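4.2 Handling rules for sharp utensils

The rules in this section were drafted by Malou Eskildsen and reviewed by Cheng-en Kwok before the September sessions. They apply to all 48 tabletop tasks in the Tallon set. Of these, 12 involve a blade and are classed as restricted.
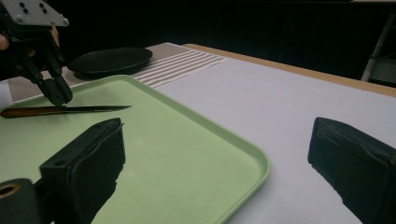

Restricted tasks follow three further rules. Fingertip pads are inspected before each session, and any fraying is logged by side and finger. A knife is presented lying flat, with the point toward the middle of the tray and the handle toward the person working that side — the orientation used throughout the Tallon set. Bare hands stay behind the gripper linkages while the fingertips are over the blade.

The first draft also required cut-resistant gloves. Hjalti Nørgaard objected that gloves reduced trigger feel, and the rule was limited to loading and clearing the table. We did not test this choice separately. The log form is given in Appendix B; pad wear limits are still open.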